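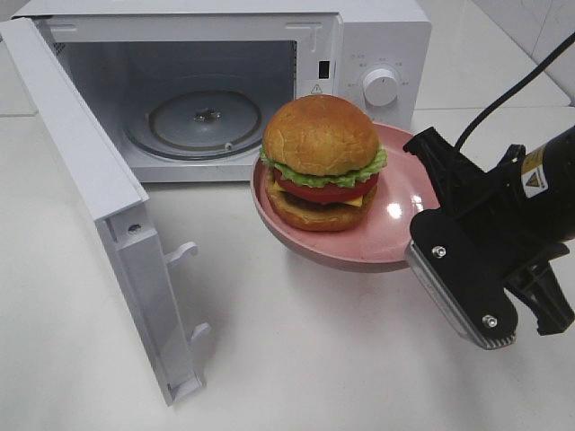 3 min read

The first thing Mahfuz Bandara teaches you, before you are allowed anywhere near the controls, is patience. I had come to Cotero to learn how a robot is shown a chore, and I spent most of my first hour on a plate with a burger on it and a microwave with its door open.

You hold a small handset called Kisula, and whatever your hand does, the arm across the table does too – a little more stiffly, a little more honestly than you would like.
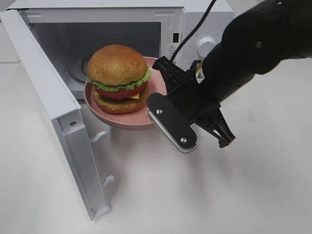 My own tries were all elbows. Mahfuz, who grew up watching his aunt run a lunch counter, told me to think about the rim of the plate and forget about the burger, and he was right. The team wants 200 good runs of each chore before the software, Drundaneo, gets a turn by itself.

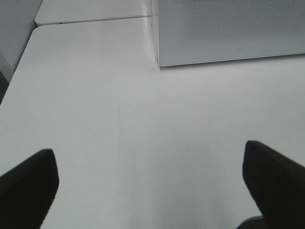
Learning to let go

Opening and closing the gripper is easy enough. Knowing when to do it takes a person weeks, and Mahfuz still keeps a notebook of his early mistakes, which he let me read over a very good cup of tea.
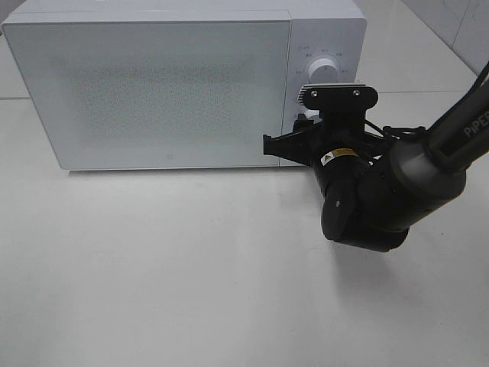 Doors are his favorite subject. Push too high and the whole oven wants to slide, he says, so he works low and slow, and he talks to the arm under his breath the way my father used to talk to his old truck. By the end of the afternoon I was doing it too.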